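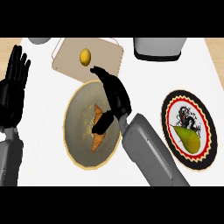
Home | Products | Episode packs | Support | Contact

Zesik Tabletop Pack, simulated kitchen episodes
Posted in July by the Jolham product desk

The Zesik Tabletop Pack is a set of rendered two-arm episodes for training manipulation policies. Each episode is one short task on a white table, seen from overhead, with food items, plates and a cutting board. Both hands are multi-fingered, and the state of the idle hand is logged along with the working one.

What you get
1956 episodes
81 object models, including fruit, pastry, boards and patterned dishes
183 written task instructions
Joint positions, hand commands and overhead video for every episode

Object positions are shuffled between episodes. A croissant may start on a speckled plate in one and on a bare table in the next. Failed grasps are kept in a separate folder and marked as failures, so you can train with them or leave them out.

The pack was built in the Hrubý simulator. Scene files are included if you want to replay an episode or record your own with a headset or gloves. Plastgate hand models load without conversion. Other hands need a joint map, and a blank one is in the tools folder.

Disk space: 330 GB unpacked. Downloads can be paused and resumed.

License is per site. Orders placed before noon on Monday get a download key the same day. Upgrades from the single-arm pack are charged at the difference in price.

14 shares | 3 comments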